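## 3. Looking after the grippers

I should say up front that this is the section I wanted to write first, and the one my co-author Leonidas Fragkou kept trying to move to the appendix. Most of what went wrong in the Skoltville kitchen sessions went wrong in the hardware, in small boring ways, and I think other people setting up a two-gripper station will want to hear it.

### 3.1 Setup at the counter

We ran 392 dish-cleaning episodes with a pair of hand-held grippers. One hand keeps the dish still and the other does the wiping, though operators were free to swap (and they did, a lot, once their wrists got tired). Before a session we spread a white cloth on the dark countertop. Our first trials at Atdale went straight onto the bare counter, and the dish skated away from the wiping hand so often that we threw most of those recordings out. With the cloth down, the operator can push a little harder, and the pale background makes it much easier to see where the finger tips are when we go through the footage later.

The tool in this group of episodes is a metallic-looking mesh scrub cloth. I picked it, and I've had some regrets! A sponge fills the space between the fingers and forgives a sloppy grasp. Mesh folds, slides, bunches up and then springs open again, and how much of it you've really got hold of depends on the last fold you made. It's a lovely thing to study and a pain to maintain a gripper around.

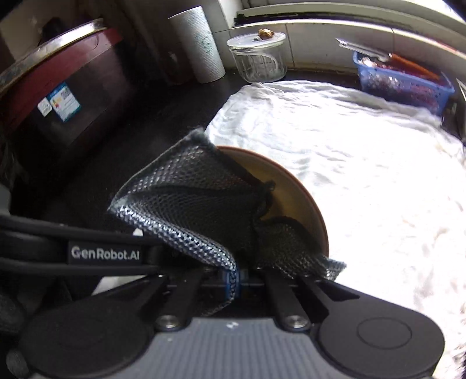 The grasp that held up best was a folded one, with a good thickness of mesh between the fingers and the free part left to drape over the dish. A single layer pulled out as soon as the operator changed direction. We wrote this into the operator notes after the first 5 sessions, and after that the question I got asked most was "how much fold is enough?" My answer is still that you squeeze, tug once with your free hand, and fold again if it moves. I'd love to give a number there and I can't, because it changes as the mesh gets older and softer.

### 3.2 Pads, pins and grit

The pads were our main wear item. A pad that has picked up a film of soap or oil still closes on a dish rim just fine, so you don't notice until the dish starts to turn during a hard wipe. Our grip-width reading doesn't show it either. The width looks the same for a clean pad and a slippery one, and I spent an embarrassing afternoon in April recalibrating a gripper that only needed a wipe with warm water.

Scrub mesh adds its own problem, which is that little scraps come off and travel. They like the joints. The first sign is a finger that closes a touch late compared with its partner, and if you leave it, the motion gets jerky near the end of travel. So now we do the following between sessions:

1. Wipe both pads with a damp lint-free rag, then a dry one.
2. Open and close each gripper slowly, by hand, and feel for any roughness.
3. Look along the links and pull out scraps with plastic tweezers. (We used metal ones for a while and scratched a pad.)
4. Check that none of the joint pins has backed out.
5. Close on the Vernotero gauge block and compare the width with the value on the log sheet.

The fifth step is the one people skip, me included. Leonidas went back through the logs and found that we'd done it properly before 301 of the 392 episodes. We kept the other 91 in the dataset but marked them, and anybody who needs exact widths should leave them out.

We also learned to look at the white cloth itself. Once its border starts to fray, the loose threads can end up in the same joints as the mesh scraps, and they're harder to get out since they wrap around things. We trim the edge now, or just swap the cloth when we remember.

### 3.3 Two grippers on one dish

Working with both hands close together made everything above more pressing. The holding gripper takes the rim between its pads while the wiping gripper comes in from the side with the mesh, and the big round housings mean there's less room than you'd think. At Heffernan's suggestion we had operators set the holding hand first and wait for it to settle before bringing in the other one. It cost us a little time per episode and cut the bumps between the two units down to 3 over the last block of recordings.
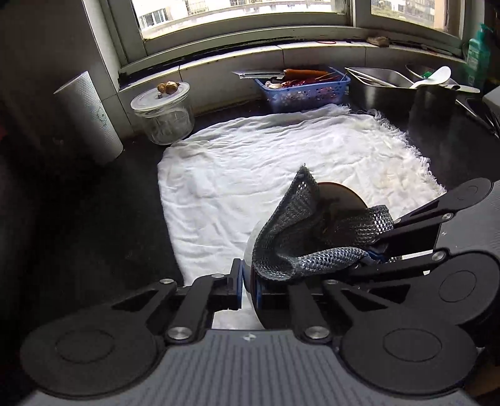
### 3.4 Repairs

We had two real repairs, both on the wiping side. The first was a pad that had started to peel at one corner. I tried gluing it back, it lasted one session, and I replaced the whole thing. The second was a stiff link, which we took apart, cleaned and put back with a new pin. After either kind of repair we redid the width calibration from scratch and began a new episode block, so no block mixes readings from before and after a fix. The block numbers are in the metadata file.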